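Community Help > Football > Cup Rules and Eligibility

Away goals in the second leg if extra time is played

Posted by Luminița Nedelcu, February 27, 2018
22 comments | 201 shares

Our club, Hilar, drew 1-1 at home with Lorente in the first leg. Should the return match also finish 1-1, would a goal scored by us in extra time count as an away goal? The league handbook is silent on this point.

Stilter
Please consult the cup regulations, which are separate from the league handbook. Where away goals apply in extra time, a 2-2 result would send your club through. 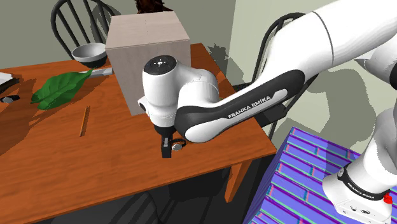 Robot arm above a wooden table, computer rendering

Hidimetti
In our cup it went straight to penalties.

reader1506
The organizer should be asked for a written ruling before the second leg. Our association changed its rule last April.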